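Share this page (18) · Comments (2)

Skikonach Arm Set-Up Guide
Section 4: House Rules Before You Switch On

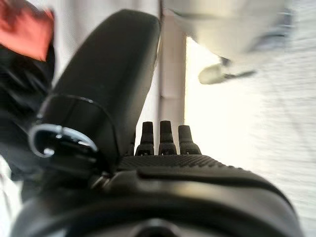

Fig. 4-1. Padded finger with its glossy band and metal ring, and the textured panel on the gripper body.

Hi again, Indira Krishnan here. If you followed Section 3, your arm is bolted down and the Motik controller is talking to it. Now comes the part people skip, and I get it, I skipped it too on my first arm (and spent a very long evening taking a sleeve out of a joint). These are the rules we go by in our shop. They don't replace the safety rules where you work. If the two disagree, go with the stricter one and write us a note so I can fix this page.

4.1 Getting the area ready

1. Press the stop button on the Motik box and leave it pressed. Everything in 4.1 and 4.2 happens with the arm stopped.

2. Put tape on the floor at the full reach of the arm plus the longest thing you plan to hold. For the standard Skikonach arm I tape at 1,355 mm from the center of the base. Measure yours, though — if you added the Grellow riser plate, you need a bigger circle.

3. Look for anything soft that can reach the gripper: jackets, towels, curtains, straps, the hem of a tablecloth. Cloth that's part of the job can stay, but lay it where the program expects it. Everything else goes outside the tape.

4. Tie back long hair, roll up loose sleeves and take off lanyards. I know, I sound like your shop teacher.

5. Decide who holds the stop button. One person, said out loud. When that person wants a coffee, the arm stops or the button changes hands, also out loud.

CAUTION: The pads are soft but the arm behind them is strong. A padded finger can still pinch you badly. Never use your own hand to test the grip.

4.2 Looking over the gripper

I do this at the start of every shift, and again after any bump that makes me say a word I can't print in a manual.

1. Run a dry fingertip over each pad, tip first and then down the sides. You're feeling for cuts, hard spots and grit. A little dust wipes off with a damp cloth. A cut means a new pad, and please don't glue it!

2. Check any band around the finger. It should lie flat all the way across, with no lifted edge for a thread to get under.

3. If your finger has a metal ring like the one in Fig. 4-1, move it gently with the arm stopped. You want no sharp burrs, and you don't want it hooking on whatever you're picking up. Look at the small fastener near the joint while you're down there.

4. Brush off the textured panel and anything that stands up behind it. Use a soft brush here. Compressed air just drives dust deeper into the housing, and then Ebony has to open it up and she will not be happy with you.

5. Wipe any round opening or lens cover with a lens cloth. No window cleaner.

6. Write your initials and what you found in the log. "OK" is fine on a good day.

NOTE: Damgaard pads and Skikonach pads look alike from a few feet away but they are not the same thickness. Change them as a set. If you mix them, the fingers close off center and you'll blame the software for a week, like I did.

4.3 First moves

1. Clear the tape circle of people. Say "arm live" and wait for an answer from whoever has the button.

2. Release the stop button and choose slow mode on the Motik screen. The bar turns yellow.

3. Open and close the gripper with nothing in it. Listen as well as look. A steady hum is good, and a tick on every stroke usually means a loose screw.

4. Run your program once with no load, in slow mode, start to finish. Yes, all of it. The boring middle is where my worst crash happened.

5. Run it again with the real item. Start with something you won't miss.

6. Go up to working speed only when both runs went through without a stop. If you change the program, even one point, go back to step 4.

CAUTION: If the arm drops something inside the tape, stop the arm before you reach for it. Pausing the program is not the same thing as stopping — a paused arm can start up again.

4.4 When to do the bigger check

The daily look in 4.2 takes a couple of minutes. The bigger one is every 600 hours of run time, which you can read off the Motik screen under Machine, then Hours. Take the pads off, check the joint screws against the chart in Section 9, and look at the cable where it bends most.

Ebony Stubbs keeps our master log and she asks that you write the hour reading next to your initials, so we can tell how long a pad really lasted. We have more than 18 months of those notes now and they've settled a lot of arguments.

If something looks off and you can't decide, tag the arm out and ask. A tagged arm stays off until the person who hung the tag takes it down.

Section last changed Saturday, May 25, 2024.

Related sections
Section 3: Bolting Down and Wiring the Motik Box
Section 5: Teaching Your First Pick
Section 7: Swapping Damgaard Pads
Section 9: Screw Chart and Spare Parts
Grellow Riser Plate: Fitting Notes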